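How do trees become cardboard?

Learning pages from the Stonda Museum of Everyday Materials. For readers ages 8 to 11. 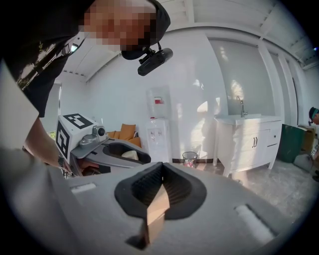

Thin and light brown: wood and cardboard can look very much alike.

Look around your kitchen, your classroom or the back of a store, and you will probably find cardboard. Cereal comes in it. So do shoes, puzzles, light bulbs and new refrigerators. Most cardboard starts its life inside a tree, and it keeps many of the things that make wood useful.

What is wood made of?

Wood looks solid, but under a microscope it is full of tiny tubes. While the tree is alive, many of these tubes carry water up from the roots to the leaves. The walls of the tubes are made mainly of a material called cellulose (say it like this: SELL-yoo-lohss).

Cellulose forms long, thin threads called fibers. A single fiber from a pine tree is only a few millimeters long, and it is finer than a hair. Trees hold their fibers together with a natural glue called lignin. Lignin makes the trunk stiff, so that the tree can stand up in the wind.

To make paper or cardboard, people have to pull the fibers apart and then put them back together in a flat sheet.

Step one: making pulp

Logs arrive at a mill, and the bark is taken off. Bark is not wasted. Many mills burn it to make heat, and some of it is sold to gardeners.

A machine then cuts the logs into chips. At many mills, the chips are cooked in a very large tank with water and chemicals. The cooking dissolves most of the lignin. What remains is a wet, soft mixture of fibers called pulp. Pulp looks like oatmeal, although it does not smell like oatmeal. People who live near a pulp mill sometimes notice a smell like boiled cabbage or eggs.

Some mills use another method and grind the wood instead of cooking it. Ground pulp keeps its lignin. Newspaper is often made this way, and lignin is one reason an old newspaper turns yellow when it is left in the sun.

Step two: making a sheet

The pulp is mixed with a great deal of water and spread over a moving screen. The screen is full of tiny holes. Water drains through, and the fibers stay on top, lying across one another in a thin mat.

Next, heavy rollers press the mat and squeeze out more water. Hot rollers dry it. As the sheet dries, the fibers grip each other tightly, and the sheet becomes strong enough to be wound onto a roll.

Paper is an old invention. It was first made in China, and people there were using it 2,000 years ago. Early papermakers used plant fibers, old rags and even fishing nets. They dipped a screen into a tub of pulp by hand, one sheet at a time. Some artists still work in this way.

Paper, paperboard or cardboard?

In everyday speech, people say "cardboard" when they mean several different things. The people who make it use more exact words.

Paperboard is a single thick, stiff sheet. A cereal box is usually paperboard.

Corrugated board is the kind used for shipping boxes. "Corrugated" means folded into waves. If you look at the edge of a shipping box, you will see a wavy layer between 2 flat ones. The flat layers are called liners, and the waves are called flutes.

The flutes are shaped a little like the arches of a bridge. When something presses on the box, the arches spread the push along the board. The air between them also works as a cushion. A sheet with flutes can therefore be light and strong together – a very helpful thing in a box that has to be lifted and stacked.

How are the waves made?

The paper for the middle layer is softened with steam. It then passes between rollers that have ridges on them, like the teeth of long gears. The ridges press the paper into waves. Glue, which is often made from corn starch, is placed on the tips of the waves, and the liners are pressed on. After the board has dried, it is cut, printed and creased so that it will fold in the right places.

Why is it brown?

Pulp that has been cooked but not bleached is naturally light brown. Some of the color comes from lignin that is left behind. White paper is made by bleaching the pulp, which removes the brown color. A shipping box does not need to be white, so its pulp is often left as it is.

Raw wood comes in many colors. Birch and pine are pale, walnut is dark, and cedar can be quite red.

What did people use before cardboard boxes?

Two hundred years ago, goods often traveled in wooden crates, barrels, baskets and sacks. Barrels were useful because one person could roll a heavy load along the ground. Crates were strong, but they were also heavy, and somebody had to pull out the nails to open them.

Corrugated paper was first used inside tall hats, to help them keep their shape. Later it was wrapped around glass bottles and lamps. By the end of the 1800s, factories were making boxes that could be stored flat and folded into shape when they were needed.

Wooden crates have not disappeared. They are still used for heavy machines, for some fruit and for works of art.

Can cardboard become new cardboard?

Yes. Used boxes are collected, pressed into large bundles called bales and taken to a mill. There they are stirred into water until they fall apart into pulp. Tape, staples and bits of plastic are removed with screens, and the pulp is made into new sheets.

Fibers become shorter and weaker each time they are recycled, so mills often mix in some new fibers from trees. This is why forests still matter, even in places where people recycle a great deal. Forest managers plan which trees may be cut and where young ones should grow. A tree planted this year may not be ready to cut until you are grown up.

Greasy cardboard can be a problem. Oil and cheese do not mix well with water, and they can spoil a batch of pulp. Rules about pizza boxes differ from town to town, so ask an adult to check the rules where you live.

Try it: which way does it bend?

You will need a piece of an old shipping box and an adult to help with cutting.

1. Cut a square with sides as long as your hand.
2. Find the edge where the waves can be seen. Draw an arrow on the square to show which way the tubes run.
3. Hold the square by two sides and bend it gently, so that the fold follows the arrow.
4. Turn the square and try to bend it across the arrow.

Did you feel a difference? The board folds easily along its tubes and resists when you bend it across them. Wood behaves in a similar way. A thin piece of wood splits easily along its grain, and it is much harder to break across it.

Words to know

Cellulose: the material that plant fibers are mainly made of.
Fiber: a very thin thread.
Flute: one of the waves in corrugated board.
Grain: the direction in which the fibers of wood lie.
Lignin: the natural glue that makes wood stiff.
Liner: a flat outer layer of corrugated board.
Pulp: a wet mixture of fibers used to make paper and board.

Questions from visitors

Is cardboard waterproof?
Plain cardboard is not. Water loosens the grip between the fibers, and the board becomes soft. Juice cartons are different – they have a thin layer of plastic, and sometimes one of metal foil, to keep the drink in.

Do wasps really make paper?
Paper wasps do. They scrape small pieces of wood from fences and dead branches, chew them and mix them with saliva. When the mixture dries, it is a light, gray paper, which the wasps use for their nests. Please look at wasp nests from a distance.

Can furniture be made of cardboard?
It can. Designers have made chairs, shelves and beds from it. The board is usually stacked or folded so that the weight presses down along the length of the flutes, where the board is strongest.

Text by Latifa Benkirane. Checked by Slamet Hartono, materials collection. Page updated Feb 27, 2025.

Teachers may print this page for use in class.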